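Search this site
Search
Popular searches: grout, worktops, small kitchens

In defence of the marble-look worktop
By Sutrisno Latuheru
1 August 2024

My brother-in-law thinks anything with a marble pattern on it is showing off. He said so at our kitchen table in April, with his elbows on it, eating my soup. I've been composing my reply ever since, so this is it.

I like a pale top with grey veins running through it. I like that they wander about and don't line up with anything. We had a plain white worktop in our old flat in Morris Road and I wiped that thing morning, noon and night (you could see one single crumb from the hallway!). Veins are kinder. A tea leaf can sit there for an hour and pass for part of the design.

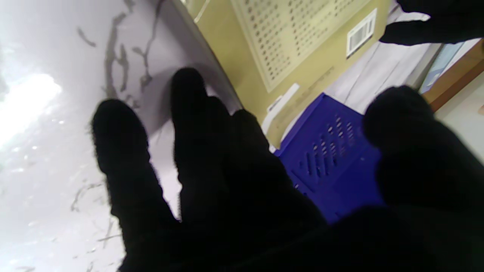
People get very stern about whether it's the real stuff. I did ask for a quote on real stone once, and after that I stopped asking. My neighbour spent months worrying over lemon juice on hers and now chops everything on a tray, on top of a board, on top of a cloth - at which point you may as well own a tray. I paid 300 pounds for mine, fitted, and I chop what I please.

There is the glare, I'll give the critics that. A light shiny surface near a window can be hard on the eyes first thing, and some mornings I've buttered toast squinting like a sailor. A matt finish would have sorted it, and if I did it all again I'd probably pay the extra 40 or so.

But I'd keep the pattern, and I'd keep my yellowish walls with it, which the man in the showroom told me were wrong. He wanted cool grey. Grey with grey, in a north-facing room, in this country! Warm walls and a cold-looking top suit each other very well, and my brother-in-law did have three bowls of that soup.

We use cookies to improve your visit. Accept / Manage settings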